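Sunday at the Sirkeo open day

I went to the Sirkeo open day because a neighbor had a spare pass and it was raining. I have been to enough of these to know the pattern: a big door, a lot of lanyards, a bowl of mints, and somebody telling you that the hard part is solved. Most of the morning was given over to Nelico, their picking software, and most of Nelico's time was given over to simulation. They had wrist views from the simulator up on the wall, and I copied these off the press page when I got home.

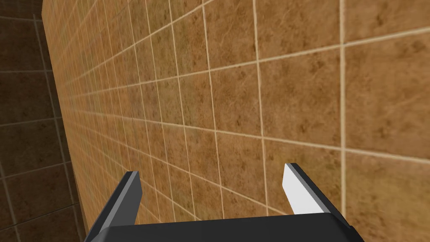
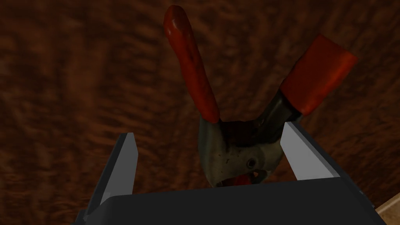
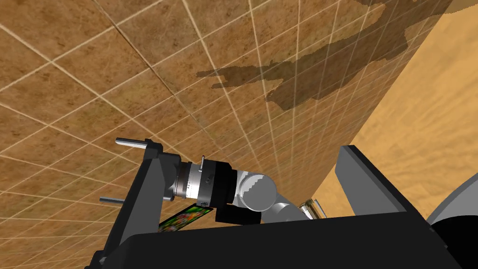

What they say it does

The pitch goes like this. You build a kitchen or a workshop inside a computer, put a simulated arm in it, and let the thing practice. It can drop as many virtual mugs as it likes and there is no sweeping up. Then you move what it has learned onto a real arm. The slide said 604 practice rooms, and the presenter said the number twice, a bit slower the second time.

I have no quarrel with the idea. Crashing a pretend robot is cheaper than crashing a real one. What I wanted to know is how much of it survives the trip across, and I'll get to how that went.

I did like the clamp. It's an ordinary spring clamp with red handles, the kind I have in a drawer, and someone has gone to the trouble of giving the metal a speckled look that could pass for rust. The gripper has its two fingers open on either side of the jaw end. Is that where you would pick up a clamp? I'd go for the handles, but then I have a hand. I asked whether it had been told to grab there or had picked the spot itself, and the answer wandered off into talk about training and didn't come back.

The tiles impressed me less. They are nicely speckled and the grout is very even. My own bathroom was tiled by a professional and it doesn't have grout like that. If you practice in rooms where every line is straight, I'd expect some surprises when you get to mine. The presenter said they vary the lighting and the surfaces for exactly this reason. Fair enough, but a wall with a different tile on it is still a very tidy wall.

The glass question

The last of the three has a small clear glass thing in it, down near the arm, and I asked about that one because glass is where I've seen these demonstrations come unstuck before. Real cameras have a rotten time with it. Light goes through, or bounces, and the machine decides there is nothing there. A simulator knows where the glass is because it put it there.

To be fair to them, they didn't dodge this. I was told that transparent objects are "an active area," and in my experience that means no. I wrote it down anyway.

The real arm

At 11 we were moved next door to see an actual arm, an older one they call Arain, behind a clear screen. It was set up to take plastic blocks out of a bin and put them on a tray. We got 8 tries. It managed 7, and the miss was a block lying flat against the side of the bin, which it pushed at for a while and then gave up on.

Seven out of eight sounds good and people clapped. I clapped too. But these were blocks, all one size, under very good lights, in a bin that I assume it has met before. There was no clamp and no glass. I asked if we could try something out of my coat pocket (keys, a pen, half a packet of tissues) and was told the insurance didn't cover it. Maybe it didn't!

It was also slow. I don't mind slow in a machine that works through the night, but the brochure talks about Drinberg, their pilot warehouse, as if boxes are flying around in there. I asked what the success rate was at Drinberg. They'd have to get back to me. I left my email address on the sheet, and so far I have had two newsletters and no number.

Would I go again

Probably, if it's raining. The people on the floor were friendly and knew their stuff, more so than the slides did, and one of the engineers spent ages explaining friction to a kid who kept asking why it doesn't just squeeze harder. I learned more from listening in on that than from the whole talk.

The next open day is in July and they say there will be a kitchen set up for the real arm. I'm bringing a wine glass and that clamp out of my drawer.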